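A Robot in the Kitchen: Our Day at the Narkulbridge Open House

Have you ever tried to pick up a steamed bun that has just finished cooking? It's soft, it's a little sticky, and if you squeeze too hard you leave a big dent with your thumb. You probably didn't think very hard about it, though. Your hand just knew what to do. Now imagine you had to explain that job to a machine that has never eaten a bun, never felt anything squishy, and doesn't even know what lunch is!

Those were the kinds of problems people were showing off at the robot open house in Narkulbridge on July 21, 2019. The doors opened after breakfast and the line went all the way down the steps (bring a hat if you go next year - there is no shade at all). Around 200 visitors came through before noon, and plenty of them were shorter than the front desk.

The workshop is called Conora, and it's in an old building on Plunditz Street, next to the bus stop. The people who work there teach robot arms to do ordinary jobs at home. Not flying to Mars, and not fighting monsters, which was a small disappointment to one boy in a dinosaur shirt. They work on jobs like wiping, stacking, sorting and serving food.

So how does a robot arm work? Start with your own arm. You have a shoulder, an elbow and a wrist, and each one is a joint, a place where you can bend or turn. A robot arm has joints too, and inside each joint there is a motor. When the motors turn a little, the arm moves a little. To reach something on a table, several joints usually have to turn at the same time, and a computer works out how far each one should go. Try reaching for a cup while keeping your elbow perfectly stiff and you'll see why joints are so handy.

At the end of the arm comes the part that does the grabbing. The simplest sort is called a gripper, and it works a lot like your thumb and first finger when you pinch. The two sides come together, and whatever is between them gets held. Other robot hands have more fingers and look more like ours, but more fingers means more motors, and more motors means more things for the computer to keep track of. 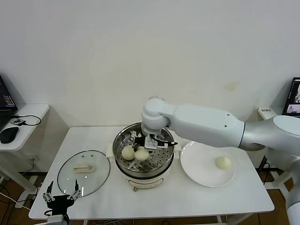

Soft food is one of the hardest things to pick up, and it's worth thinking about why. A wooden block is always the same shape, no matter how you hold it. A bun changes shape as soon as you touch it! Pinch too gently and it slips away. Pinch too hard and it gets squashed. The pot makes things trickier, too, as it has sides all the way around, so the gripper has to come down from above without bumping the rim. Then it has to close, lift, travel over to the plate and let go, all without any fuss.

Robots learn this sort of thing by practicing, just as you did when you learned to use a spoon. (Ask a grown-up where most of your oatmeal went when you were one.) The people at Conora told us that a robot may need 200 tries at a job before they are happy with it, and then they move the plate a little and start over. Moving the plate sounds mean, but it's important. Your kitchen table doesn't look the same every day, and a helpful robot has to manage anyway.

There was another talk in the afternoon, given by the team from Fuchs, the repair shop across the courtyard. They passed around an old motor from a robot's wrist so that everyone could turn it by hand. It was much heavier than it looked, and it made a lovely ticking noise. That talk lasted 20 minutes and there were so many questions at the end that the next group had to wait in the hall.

Something to try at home

You'll need two wooden spoons, a bowl, a plate and a few marshmallows. Put the marshmallows in the bowl. Hold one spoon in each hand, and move the marshmallows to the plate using only the spoons. When that gets easy, close one eye. Then ask a friend to slide the plate somewhere new while you're reaching. You can eat the marshmallows afterward, even the squashed ones.

Words to know

Joint: a place where an arm can bend or turn.
Motor: a machine that makes something move.
Gripper: the part of a robot that pinches and holds things.

The next open house at Conora is in March. It's free, but there's only room for 140 people at a time, so come early and bring a snack for the line.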